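Gripper comparison working group - minutes of the fourth meeting
3 November 2025, meeting room 2, Dasdale

Present: Marilou Buenaventura (chair), two from the simulation side, two from the workshop, one from purchasing (items 1 to 4 only)
Apologies: the Plastby applications engineer
Minutes: workshop

1. Minutes of the last meeting

Agreed with one correction. Under item 5 the finger stroke of the Stellow gripper was given for one finger. It should have been given for the pair. The table on the shared drive has been changed.

2. Actions carried over

The spare wrist adaptor has arrived and fits the Quaye arm. Closed.

The cable guide for the Plastby gripper still rubs at full wrist rotation. The workshop has moved the clip but has not run it for long enough to say whether the wear has stopped. Stays open.

Purchasing has a written price for a second set of soft pads. The delivery time was missing from the quotation and will be asked for again. Stays open.

3. Bench trials

The workshop reported on the bench trials of the two grippers. Each gripper did 300 picks on the standard set of parts, with the same arm, the same controller settings and the same operator. The Plastby gripper dropped fewer of the smooth parts. The Stellow gripper was quicker to open and close and easier to clean.

There was some discussion about whether the smooth parts were wiped between picks. The log does not say. Marilou asked that the next log sheet has a column for it. The workshop said it would rather have a fixed rule than a column, and this was agreed: wipe every part before every pick, and note it at the top of the sheet if it was not done.

The question of grip force was raised again. The two makers state it differently and the figures cannot be set side by side. The workshop has a load cell and can measure both, but it is in use on another job. It was agreed to wait for it.

4. Simulated trials with irregular objects

The simulation side reported on the runs with irregular shapes. The standard set is nearly all boxes, tubes and lids, and the group had asked in April for something less regular. The new object set includes several figurine-like models with limbs and thin parts. So far 1090 grasps have been run on the new set, all with the same two-finger gripper model and the same wooden table surface.

Of those, 354 were marked for a second look. The marking is automatic and looks only at how far the object has turned in the fingers between closing and the end of the lift. It does not know whether the grasp would be good enough for a person. The simulation side has been through 70 of the marked runs by hand and thinks a good part of them are acceptable, but does not want to give a proportion until more have been checked.

One still was shown from the wrist view. 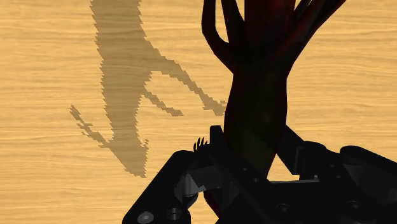

Item 4: dark figurine-like object with the gripper fingers either side of its body. Shadow on the table to the left.

Points made on the still:

The object is nearly black and so is the gripper. Where the narrow lower end goes behind the fingers it is hard to tell one from the other. The outline of the body against the wood is clear, and the limbs higher up can be made out.

The edges of the shadow are stepped. The simulation side said this comes from the shadow resolution, which was turned down to save time. The workshop asked whether it matters. For a person looking at the still it does not. For the vision software it might, as a jagged edge of that size could be picked up as part of an object. It was agreed to re-run a small batch with the higher setting and compare the results before changing it for everything.

Marilou asked whether dark objects should be taken out of the set. The workshop was against this. Plenty of real parts are black, and the camera on the arm has trouble with those as well. The set stays as it is. A lighter version of the same models will be added so that shape and colour can be looked at separately.

Purchasing left after this item.

5. Camera position

The wrist camera on the Quaye arm is still on the long bracket. The workshop would like to try the short one, which is stiffer but puts more of the gripper in the view. The simulation side can move the simulated camera to match either bracket and asked for measured offsets, not the ones from the drawing. The workshop will measure them.

There was no agreement on adding a second, fixed camera. It would help with parts hidden by the fingers, but it means another calibration each time the bench is moved. Left for the next meeting.

6. Controller

The controller update has been put on the test unit only. Homing is faster and nothing else was noticed. The older version stays on the main bench until the comparison is finished, so that the second round is run on the same version as the first.

7. Any other business

The guard switch on the bench sticks when the door is closed gently. To be replaced. Until then, check the light before starting a run.

Visitors from Stellow have asked to see the results for their own gripper. Marilou will reply that they can see them when both rounds are done.

Actions

Workshop: add the wiping rule to the log sheet; measure both bracket offsets; replace guard switch; keep watching the cable guide.
Simulation: small batch at the higher shadow setting; lighter versions of the dark models; carry on with the hand check of marked runs.
Purchasing: delivery time for the soft pads.
Marilou Buenaventura: reply to Stellow; ask when the load cell will be free.

Next meeting: same room, date to be sent round once the load cell is booked.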